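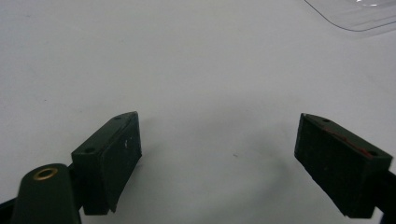

Issue 339

Soap Dishes, Bar Soap and the White Table: Your Questions, My Answers

Hi, I'm Salvador Cordeiro, and I write the Daltulow household pages. I get a lot of mail about soap. Way more than I get about curtains or drains, and I've written plenty about both! So I've pulled the questions that keep coming back into one place. If yours isn't in the list, write to me anyway. I read the mail on Wednesday mornings with a big coffee.

Why does my bar turn to mush?

It's sitting in its own puddle. Bar soap soaks up water from below for as long as there's water under it, and a flat saucer with no drainage will hold a little pond all day long. Get the bar up on something with gaps, and keep the dish out of the spray. If yours lives in the corner of the tub where the shower hits it, move it first and see how you do before you buy anything.

Do I really need a two-part dish?

Need, no. I used a jar lid for years. But I like two-part dishes a lot, the kind with a slotted tray on top and a base underneath. The drips go through the slots and stay in the base until you pour them out. You do have to pour them out, though (my brother-in-law never has, and I've seen the inside of his). I rinse the base when I wipe down the sink, which is most evenings.

Does the shape of the soap matter?

A bit! Fancy shapes have more edges, and the thin parts wear down first. A flower bar will lose its petals and turn into a sort of pebble, and a stamped design on top goes pretty quickly once you start washing with it. I still buy them. My wife says I buy soap the way other people buy candy, and she's got a point. If you want the shape to last, keep that bar for the guest bathroom and put a plain one by the kitchen sink.

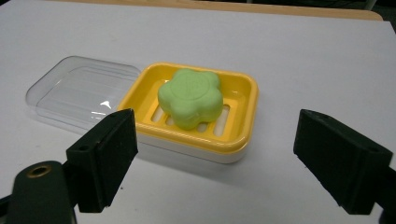
Issue 339, page 3

What color dish should I get?

Whatever makes you happy when you walk in half asleep. I'm a yellow person. A bright yellow tray in a white base with a pale green flower soap on top looks like spring to me, and I'd put that in any bathroom with white tile. One practical thing: soap scum shows up more on dark trays than on light ones. My old navy one looked chalky by lunchtime, and I got tired of scrubbing it.

Should I keep the lid on?

At home, I leave it off. A lid traps the damp, and then you're right back at mush. Lids are for travel, for dusty shelves, and for houses with a curious cat. I like a clear one so I can see what's in there without opening it. If you have to close the dish while the bar is still wet, pat the bar with a towel first and open it up again when you get where you're going.

My lid has gone cloudy. Can I fix it?

Usually it's a film of soap and minerals from the water. Fill a bowl with warm water and a good splash of white vinegar, drop the lid in, and go do something else for half an hour. Then a soft sponge. Please don't use the scratchy side! I did that to a clear lid once and it never looked right again. If it has ribs or a raised rim, an old toothbrush gets along the grooves nicely.

How do I clean the slots?

Same toothbrush, hot water, work from the underside so you're pushing the gunk back out the way it came. Hardened soap gives up if you let it soak. Don't poke at it with a knife. A reader in Bastum wrote to tell me she runs dental floss through hers, and I tried it, and it's slow but very satisfying.

Can it go in the dishwasher?

Check the bottom of the dish for a mark, and if there isn't one, wash it by hand. Thin plastic can warp, and a lid that's warped even slightly won't sit flat on its base again. Take the soap out first. Yes, someone asked.

Any tips for keeping a white tabletop looking decent?

I do all my soap sorting at a white table, so I feel this one. Crumbs and little dark specks show up the minute you turn around. Damp microfiber cloth, then a dry one, and skip the powder cleansers on a matte surface because they can leave shiny patches. I also put the soap dish on a folded washcloth if there's any chance it's dripping.

What do you do with the leftover slivers?

I wet the old sliver and the new bar, press them together, and leave them overnight. It works best if both are the same brand. The ones that won't stick go in a mesh bag by the laundry tub.

Where do you get your dishes?

Mostly Fedeo, the housewares place on Azar Street, bottom shelf at the back by the dustpans. They'll order a color for you if you ask at the counter. For replacement lids, bring your base along and try the fit in the store.

Can I send you a picture of mine?

Please do! Daltulow Household Pages, Box 1715. Put "soap" on the envelope so it lands in the right pile, and tell me whether you want it back.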